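Dukden Opens Color Mixing Table for School Groups in Pilleck

PILLECK, 12 August 2021 - Dukden, maker of teaching materials for science classes, today announces the opening of its new color mixing table at the Brunner learning center in Pilleck. The table is made for young pupils who meet laboratory glassware for the first time.

The idea is simple. Colored water stands ready in test tubes, the tubes stand in clear racks, and a glass beaker waits for the liquids. All surfaces are white, so that the colors can be seen well also from the back of the group. 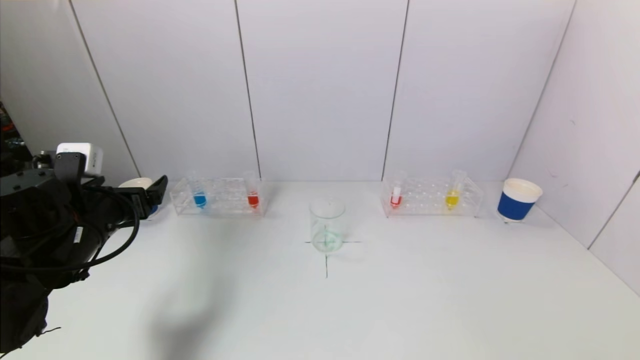 Clear racks with blue, red and yellow liquids, and the empty beaker between them.

The table was planned together with the design office Zurine, which has worked on the furniture of the center since April. Zurine proposed to keep white panels on three sides of the work area. Teachers who tested an early version told us that pupils lost attention when there were shelves and posters behind the glassware, and this advice was followed.

Each session takes 40 minutes and is prepared for groups of 4 pupils. The children first say which color they expect, then they mix, and at the end they write down the result in a small notebook which they can take home. Only water and food color are used.
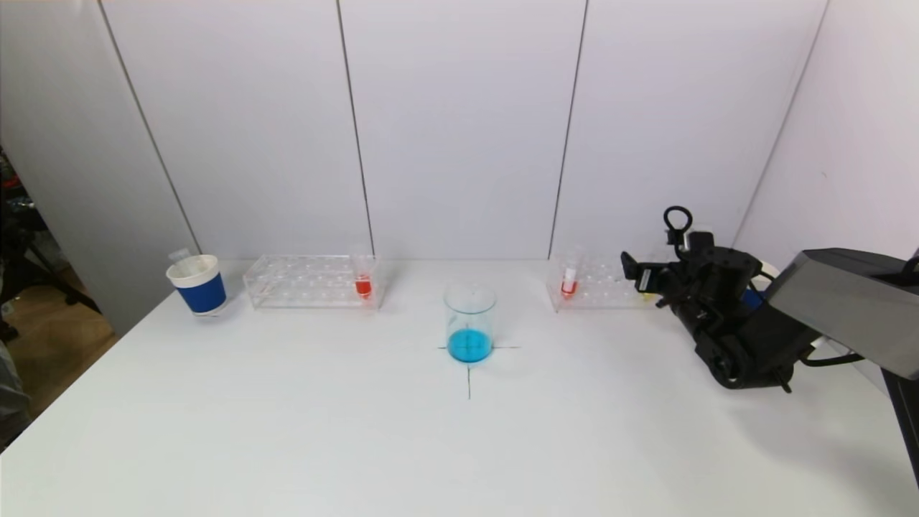
The beaker with bright blue liquid, placed on the black cross of the table.

Dukden will also offer the activity as a set for schools which cannot travel to Pilleck. A first series of 1,370 sets is planned - with racks, tubes, one beaker and a teacher's guide in 3 languages.

Schools can reserve a session at the reception desk of the Brunner learning center or by the booking form on its website. Places for the new school year are open now.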